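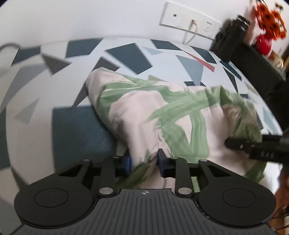 Club robotique Vesto, pôle préhension

Ticket 423 – Glissement du tissu entre les doigts
Statut : en cours
Ouvert le 9 octobre

Symptôme : pli de taie d'oreiller pincé entre les deux patins bleus, perte du pli au soulèvement. Défaut reproduit sur 61 essais sur 216.

Vérifications :
- axes des biellettes : pas de jeu
- parallélisme des patins : correct à vide, écart en pointe sous charge
- marqueur du corps : détecté, recalibrage inutile

Essai avec la seconde pince posée sur l'oreiller, côté droit : moins de pertes, cause non établie.

À faire : patins Bondine plus souples, puis reprise de la série complète. Ne pas fermer avant relecture des journaux.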